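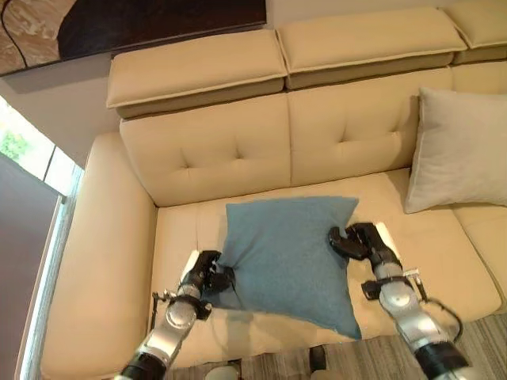
*Both arms on the blue-gray pillow, cream sofa, the usual carpet.*

Hi all,

Sorry for the slow answer, I had half of this typed up and then a breaker went and took my draft with it. Quoted bit first so people who joined recently know what I'm on about.

> On the list, earlier this month, the Amthorpe bench wrote:
>
> We have the same two-arm setup as you folks at Ollville and we can't get it to hold soft stuff for a whole shift. Mornings are fine. By 3 pm the left gripper is a hair off from the right one and pillows start coming up crooked. We re-zero, it's good for a while, then it drifts again. Is this a Mockus config thing or is it hardware? Also, how often do you check the wrist brackets, and do you do anything special for the cables? Ours keep snagging.
>
> Second question, less urgent: does anybody have settings for towels and fleecy cloth? We're using the pillow numbers for everything and it's not great.

OK so! Drift first. We had exactly this in October and I blamed the config for way too long (I rewrote the whole offsets file, twice, and felt very clever both times). What it came down to for us was the wrist bracket on the left arm. The clamp screws had backed out by maybe a quarter turn. You couldn't see it and you could barely feel it, but if you held the arm still and wiggled the bracket there was a tiny click.

So before you touch Mockus again, please do the wiggle test. Arm parked, power to the gripper off, one hand on the last joint and one on the bracket. Do it in the afternoon when things are warmed up. Ours passed every single morning and failed after lunch, which is why it took me so long to catch it.

If it clicks, take the bracket right off, clean the old threadlocker out of the holes, put new stuff on and let it sit overnight. I know it's tempting to just snug the screws and get going again. I did that and got four good days out of it.

After that, re-zero both arms, even the one you didn't open up. The two-arm offset is stored as a pair and Mockus will happily keep the old half if you only do one side. I usually run the sofa pillow lift afterward, one gripper on each side corner, and look for whether the fabric bunches about the same on both. It's a crude check but it shows me a lazy arm quicker than the log does.

Cables. We leave a loop hanging at each wrist, bigger than looks sensible. The first time I set ours up I tied everything down nice and tight and it looked great in the cabinet photos and then the wrist rolled all the way over and pulled a connector half out. Now I roll the wrist to both ends of travel by hand, see how much cable it wants, and add a hand's width. If you're snagging, I'd guess your loop is long enough but it's facing inward, toward the other arm. Turn it to the outside and see if that helps.

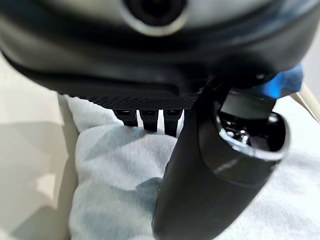
**Re: towels / fleece / anything fluffy**

Yes, separate settings, definitely. Pillows push back and a folded towel mostly doesn't, so the pillow numbers have the fingers going down way too far before the grip step starts. On fluffy white stuff we come down slower, stop early, and let the close do the work. I don't want to paste our full file since half of it is specific to our mounting height, but here's the gist:

- approach speed: half of what you use for pillows
- stop height: start 14 mm higher than the pillow value and creep down from there
- close force: lowest step that still holds through a lift, then one up
- `soft_retry`: 4 (the default is 1 and that's just mean)

Set those per item and save them under a new name, or the next Grurkon update writes over them. Ask me how I know. The firmware notes do mention it, in a footnote, on a page about something else.

Lint is the other thing with fleece. It gets into the mesh strip on the bottom of the gripper and down in the gaps between the fingers, and it builds up so slowly that you don't notice until the stop heights go weird. I use a soft paintbrush and a little hand vac. No compressed air please, it just shoves the fuzz farther in! We do a quick brush every 1,000 grips and a proper clean every 4,000, with the fingers off. If you're doing mostly pillows you can probably stretch that. I'd stay on the short side while you're chasing a problem, just so you're only chasing one.

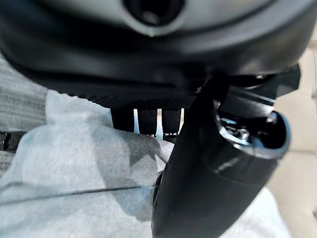 Oh, and check your tool length after a proper clean. The fingers go back on with a bit of slop in the slots, and if you push them up against the stop on one side and not the other you've basically made yourself a brand-new drift problem. I seat mine by closing on a folded rag at low force and tightening while it's held there. Snug the outer ones first, then the middle, then go back over all of them once. I don't have a torque number for you, the sheet that came with our set has a coffee ring right over it. If somebody has a clean scan of that page, I'd love a copy.

Order I'd do things in if I were at your bench:

1. wiggle test, both wrists, afternoon
2. fix whatever clicked, leave overnight
3. brush out the mesh and reseat the fingers
4. re-zero as a pair
5. pillow lift on the sofa
6. only THEN the cloth settings

I made the mistake of doing 6 first and had to throw all of it out once the bracket was fixed.

One thing I still haven't figured out: after a cold start our right arm wants a second homing pass before it'll accept the pair offset. It takes the second one fine every time, so I put it in the startup script and moved on, but it bugs me. Do you see that at Amthorpe too, or is it just ours? If you've got a log from a cold start, send it over, even a short one. I'd mostly like to compare the first few lines after homing.

Ollville bench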